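4.2 Small objects on soft surfaces

The Prerine kit is sold on the promise that anyone who can use kitchen tongs can record usable grasping data. We took the supplier at its word and moved the trial off the bench, where everything had gone suspiciously well, and into a bedroom. Mattresses give way under pressure, sheets wrinkle, and jewellery was never designed with a parallel grasp in mind. The supplier's brochure shows a coffee mug.

Operators were asked to pick up one item at a time, lift it clear of the sheet and put it down again. The pool included bead strands, bracelets, pendants and a necklace or two, kept in an open cardboard box beside the work area. We recorded 203 attempts over six sessions in February, of which 165 were accepted under the criteria in Section 3. Most of the rejected attempts involved cord. A pendant is a fairly agreeable object on its own — the cord attached to it has other plans, and will happily bring a neighbour along for the ride.

Figure 6 shows a carved jade pendant between the jaws. Its glossy surface and rounded outline make it a fair test of the finger pads, and the loose loops of red cord lie close enough to the right finger to be a nuisance.
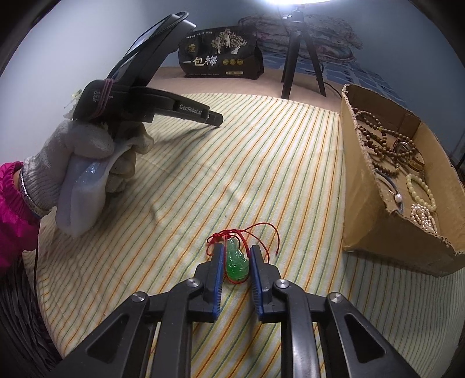 Figure 6. Hand-held gripper with blue ribbed finger pads on either side of a small green pendant on a striped sheet. A second gripper, held in a gloved hand, is at left.

Two-handed work deserves separate mention, as it forms the more expensive half of the Prerine package. In principle the second gripper steadies the cord while the first takes the pendant. In practice our operators tended to park it in mid-air until they remembered they had it. The Valtel annotation service, included free for the first 700 clips, labelled several of these pauses as "assisting", a generous reading that we have corrected by hand.

Setup was quick, and the printed guide is clear apart from its section on calibration, where it recommends "a flat, rigid and uncluttered surface". We calibrated on the desk and then carried on with the bed. Drift between the two was small but measurable, and it grew whenever an operator leaned on the mattress. Results for rigid surfaces are given in Section 4.3.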